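Ticket 3612
Subject: Placement hours missing from student teacher record after transfer
Product: Gratik (practicum and scholarship records)
Opened by: Hilkka Seppälä, teacher education office, Eskola College
Opened: 5/7/25
Priority: High
Status: Solved, one item left open

Description of the problem

Hello support team. I write about one student in our elementary education program. She is in her junior year and has made all her placement hours for the spring term, 181 in total. Her mentor teacher approved them in Gratik and I have seen the approval with my own eyes. When the record was moved to Tando, where our scholarship office reads it, only the hours from the first school are there. The hours from the second school are missing and the field says "not verified".

The student is a candidate for the Funard scholarship for future teachers. The scholarship office looks only at Tando. If the field is not verified, her application goes automatically to the incomplete list, and I do not want this to happen for a mistake that is not hers.

What I tried before writing:

Logged out and in again. No change.
Opened the record in a different browser. No change.
Asked the mentor teacher to withdraw the approval and give it again. The approval date changed in Gratik, but Tando shows the same as before.
Ran the transfer by hand from the Records page. It says "Completed with 8 warnings" and I cannot open the warnings. The link is gray.

The preview of our program page loads normally, so I think the connection from our side is good.

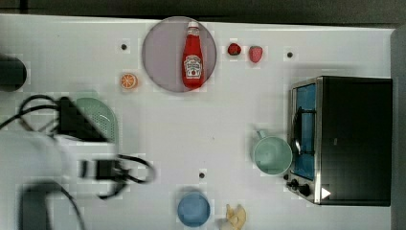
Ketchup bottle on plate, with strawberries. 

Reply from support, first level

Thank you for the detailed report. Please send us the name of the transfer profile you use and tell us if the second school was added by your office or by the student. Please also check that the school has a district code. You find it under Schools, then Edit, then Codes.

Reply from Hilkka Seppälä

The profile is called "Spring practicum" and it is the only one I have permission to use. The second school was added by the student. She changed schools in the middle of the term when her first mentor teacher went on leave, and I was traveling, so she entered it by herself. I looked now under Codes and the district code is empty. I typed the code and saved. Then I ran the transfer again.

The result is better but not complete. There are now 7 warnings and I still cannot open them. The hours from the second school are visible in Tando, but the field says "not verified" as before.

One more question, maybe it belongs here. Can the student edit the school again after I corrected it? I would prefer that she can't – last December we had a similar case and the code disappeared two times.

Reply from support, second level

We have opened the warning list from our side. All the remaining warnings say the same thing: the mentor teacher's approval is older than the school entry. When you saved the district code, the system gave the school entry a new date, and an approval must always be later than the entry it approves. Please ask the mentor teacher to approve the hours one more time and then run the transfer.

We have also locked the school entry for student accounts. Your office can still edit it. The gray link is a permission matter. Your role can run a transfer but cannot read its log, and your local administrator can change this under Roles.

Reply from Hilkka Seppälä

The mentor teacher approved again this morning during her planning period, very kind of her, and I ran the transfer after lunch. No warnings. The field in Tando says "verified" and the total is correct. The scholarship office has confirmed to me by phone that the application is now on the complete list.

I have written to our administrator for the log permission. Please keep that part open until I have the answer. 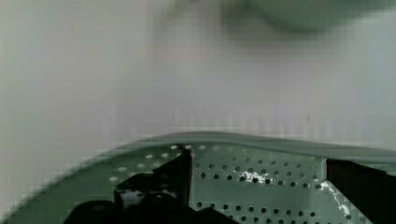
Does the student need to send her scholarship application again after the hours are corrected?
The application stays as it was submitted, and Tando reads the new total the next time the office opens it.

Note from support

Main problem marked as solved. The log permission remains open, waiting for the administrator at Eskola.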